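Wekmont Round Table Top, White
Item 948

Replacement or new-build top for cafe and break room tables. The surface is sealed on both faces and the edge is rounded. Wipe with a damp cloth and mild soap; do not use scouring pads.

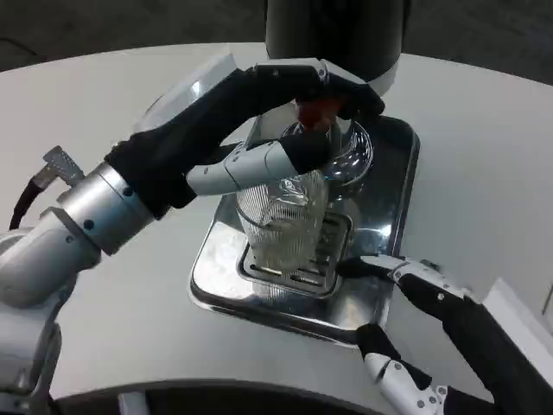
White top with clear glass.

Rated load: 90 kg, evenly spread. Fits the Quintana pedestal base -- sold separately. Screws are packed with the base. Tighten by hand, then check again after 17 days of use.

Orders placed after 26/12/2022 ship in January.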